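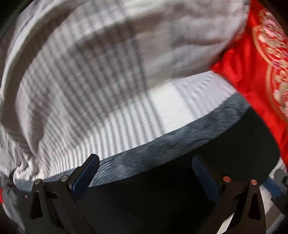 Striped cloth, light ground with dark gray lines.

Ticking

Ticking is a tightly woven cloth, usually cotton or linen, that people have used for ages to cover mattresses and pillows. If you grew up with a grandmother who kept feather pillows, you've met it (mine had a whole closet full!). The name goes back to an old word for a case or covering, so a "tick" was the bag itself and ticking was what you made it from.

The weave is the part I love. Most ticking is a twill, packed so close that the quills can't poke through and jab you in the ear at night. Older households rubbed the inside with soap or beeswax too, which closed up the gaps even more. I tried the beeswax on one pillow last December and my hands smelled like a candle shop for days.

Stripes came to be the usual look, most often navy or black on white or cream, running the length of the cloth. Plenty of plain ticking exists, and some with woven flowers, but ask for it in a store and you'll nearly always be shown stripes.

Washing is where people argue. Xiomara Holloway, who taught me to sew, washes hers twice before cutting. Jeferson Guimarães leaves his alone and says the stiffness keeps feathers in. I'm with Xiomara, mostly, at least for aprons and slipcovers.

See also: Twill; Featherbed; Mattress; Bolster

Last edited June 24, 2025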